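Vimerel Three-Drawer Cabinet, white: reviewed after a September of ownership

I bought the Vimerel because my desk had developed strata. Receipts on top, then cables, then a layer of takeout menus from a restaurant that closed. It cost $362, a lot for a box that holds smaller boxes, but the Gulstead store was out of the cheap one and I had already paid for parking.

Assembly took 3 hours. The Vimerel leaflet promises less, though I suspect whoever timed it had done it before and owned a rubber mallet. There are 6 kinds of screw, two of which look identical until you have used the wrong one. The bag marked "spare" was not spare. I found this out on a Wednesday, when the back panel left.
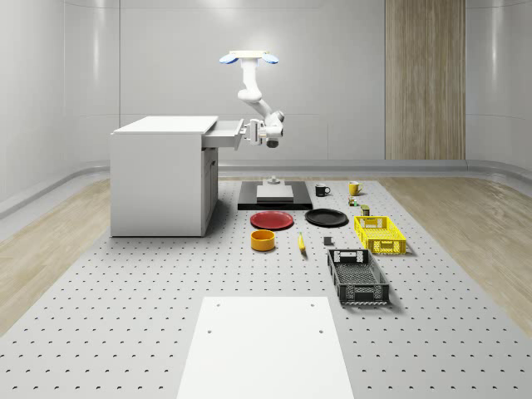

Drawers are where a cabinet earns its money, and on this point the Vimerel does fine. The runners are smooth for the first two-thirds of the trip and then turn thoughtful. I like a plain white front and a flat top with a bit of overhang, the sort of boxy cabinet that sits on the left of a work table with one drawer pulled out to the right, and the Vimerel is close to that. Its handles are the weak part. They are thin, they sit close to the drawer face, and anyone with normal knuckles will be opening them with two fingertips and some resentment.

Finish: matte, shows coffee. The top cleans up with a damp cloth if you get there the same day.

I also tried the Grenside, which a neighbor was getting rid of. Heavier, uglier, and the drawers stop dead at full extension, so you never end up holding one in your lap. If looks don't matter to you, get that. I kept the Vimerel because by then it had my stuff in it.

Four stars, down to three and a half if you count the back panel. The menus are in the bottom drawer now.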